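We use cookies to remember your reading preferences. Accept | Manage settings

The Glove
25 Jul 2019
By Yousafzai

The hand came back from Trotbridge with its glove on inside out, and I loved it all the same.

I should explain that I had waited since June to work on it. Everyone at Somon wanted the hand. The arms were fine, the arms were strong, but the hand could pick up an egg if you set it up properly, and setting it up properly was now my job! I had the bench, the good lamp, the little tin of drivers and a manual of 200 pages with one chapter missing.

"Start with the fingers," my supervisor said, and went to lunch.

So I started with the fingers. You slacken the tendon at the wrist, you bend each joint by hand and you listen. A happy joint makes no sound at all. An unhappy one ticks, and the second finger ticked like a cooling stove. I eased the pivot out, wiped it, put in a drop of oil so small I had to hold my breath, and bent it again. Tick. Out it came, and in again, and out. On the ninth try it moved as if it had never been any trouble to anyone, and I said "Oh, you beauty" loudly enough that the man at the label printer turned around.

After that came zeroing. The hand wakes up not knowing where it is – I always found that rather touching – and you have to show it what open means and what closed means. Flurel, the program we used, gave every position a number. Fully open was 10. Fully closed was 997. In between lay every grip there is: the one for eggs, the one for door handles, the one for holding another hand.

The thumb wouldn't go past halfway. I tried it with the power on and with the power off. I tried being stern. Then I felt along the back and found a fold of the covering, pinched down in the hinge where no fold should be. The glove! I turned it right side out, smoothed it over the knuckles and pulled it straight at the wrist, and the thumb swung across as easily as a gate.

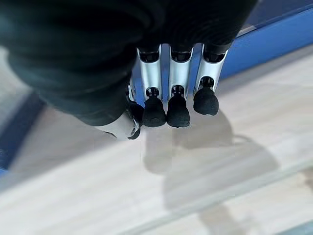

"What do you do if a finger still ticks after it's been oiled?"

"Take the pivot out again and look for grit, then check the tendon isn't pulling to one side."

That was my supervisor, back from lunch and testing me, and I was delighted to be asked. She bent the second finger and put her ear to it. She bent it again. Then she laid her own hand in the palm, quite calmly, and nodded at the keyboard.

I typed the number and watched the fingers start to close.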